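FOR RELEASE: February 10, 2019

# Vincombe Opens Toy Tidying Room for Families in Maglaya

Vincombe, the home organizing service, has opened a room in Maglaya where families can sort, brush and pack away soft toys they no longer keep out every day. The room is open to the public until the end of June, and there is no charge to use it.

Each visit lasts 20 minutes. Families bring up to 11 toys and leave with them packed in a Grendmont storage bag, along with a printed card listing what is inside. Toys that are not going home can be handed in at the desk, where staff check the seams and pass them on to four local nurseries.

"Most people own more plush than they have shelf for," said Deolinda Falcão, who runs the Maglaya room. "We ask them to pick up one toy at a time and decide. Keep it out, pack it, or pass it on. It goes faster than they expect."

The work is done at table height so that children can join in. Vincombe chose carpet for the floor – dropped toys stay clean enough to go straight back in the pile – and kept the furniture light, with a glass-topped table that wipes down between visits.

Brown plush at the Maglaya room:

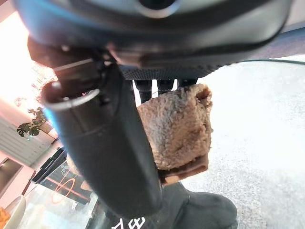
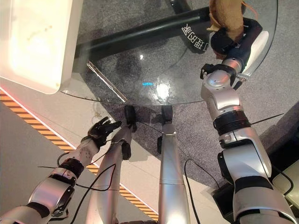
Soledad Pacheco booked one of the first visits and said she came in planning to give away seven toys and went home having parted with two. The bag now sits under her son's bed, she added, and he has asked for the card to be taped to the wall where he can read it.

Bookings can be made at the front desk or through the Zikaven app.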